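**Thread: County wants to buy an armored rescue vehicle (used) – talk me down or talk me into it**

**gravel_shoulder**
Our sheriff's office covers a lot of empty road and one town with a stoplight. In June the county got offered a used armored truck by the Warnutau police, who are upgrading. Seats ten, built on a commercial heavy truck chassis, two previous owners, and a smell the seller describes as "canvas." I'm on the tactical team, all 4 of us, and I've been asked to write up whether we want it.

I'd like to hear from people who have lived with one. Not the brochure. I have the brochure. In the brochure it is always sunset.

**msoledad_r**
Soledad Robles here, fleet maintenance, Barrios. We've had ours for years. Three things eat your budget: tires, brakes, doors. The doors weigh as much as a good-sized refrigerator and the hinges were designed by somebody who went home at five. Ours sagged until you had to lift with your shoulder to latch them. Ask to see the hinge pins before you ask to see anything else.

Also check the glass. Delamination starts at the corners as a milky haze. Replacing one windshield cost us more than my first two cars put together, and I liked those cars.

**gravel_shoulder**
Hinge pins and haze. Writing it down. How is it on gravel?

**msoledad_r**
Slow. Then, downhill, not slow.
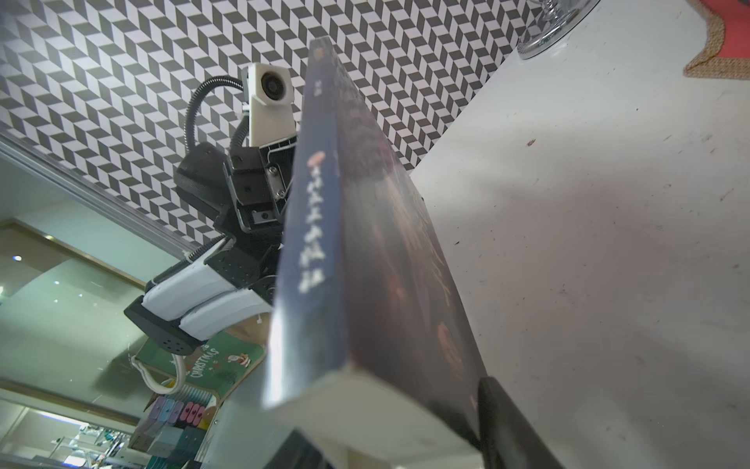 Get the brake service records for as far back as they go. If Warnutau hands you a folder with a single sheet in it, that's your answer. You want to see pads, rotors and fluid at regular intervals, and you want the mileage on each one to go up every time. I have seen a set where it didn't.

**tincup44**
Counterpoint: you don't need it. A department of your size will use it twice a year, and one of those will be the Fourth of July parade. Put the money into two sets of good plates, rifle-rated shields and a mutual aid agreement with whoever is closest and already has a truck.

**gravel_shoulder**
Closest is Neltadcombe. That's 44 miles on a two-lane and they have to find a driver first. Last time we called, we got it after lunch. We had called before breakfast.

**tincup44**
And yours will start every time, will it? Parked outside, all winter, with one guy who knows where the battery cutoff is?

**Rimden_Rick**
He's got you there. Ours wouldn't start for an actual callout because somebody left the dome light on. An armored vehicle, defeated by a dome light.

That said, I'm on the buy side. We used it in the flood to pull people off a washed-out road, and it did better there than it has ever done at police work. High clearance, heavy, doesn't float off. Put "rescue" in your write-up and mean it.

**msoledad_r**
Careful with that, Rick. Heavy is fine until the road under the water isn't there. Ask for the wading depth in writing and then stay well short of it. And grease everything afterward, the same night.

**Rimden_Rick**
We greased it. Eventually.

**mcuesta_dispatch**
Macarena Cuesta, dispatch side. Nobody ever asks us, so: radios. The armor plays havoc with portables. Crews climb in, shut the doors and vanish, and I get to sit there calling a steel box. You need an external antenna and a proper mobile install, and you need it in the price from day one. We ran 200 hours of callouts and training before anybody found money for ours. 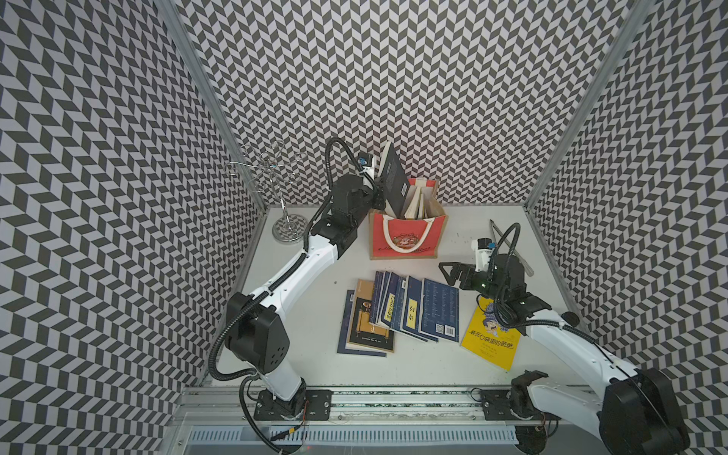

Second, bridges. Somebody has to sit down with the county road list and mark every posted weight limit between your garage and the places you'd realistically go. We did it after the fact. One of our preferred routes came off the list that afternoon, along with the shortcut everyone was so proud of.

**tincup44**
Thank you, Macarena. That's a better argument against it than any of mine.

**mcuesta_dispatch**
It wasn't one. I'd buy it. I'd just buy the antenna first.

**gravel_shoulder**
Update for anyone following. I drove over and looked. Driver's door needs two hands and a prayer. Haze on the left rear window, size of a playing card. Brake records are decent, I was surprised. They're asking for the cost of transport plus $100 for the paperwork, which made me more nervous than a big number would have.

**msoledad_r**
Hinge pins?

**gravel_shoulder**
Worn. He said they're "seated in."

**msoledad_r**
Make him put in new ones before it leaves his lot. And have your own mechanic look at the rear axle seals, on a lift that's rated for it. Call ahead about the lift.

**tincup44**
I still say shields and a phone call. But if you do get it, disconnect the dome light.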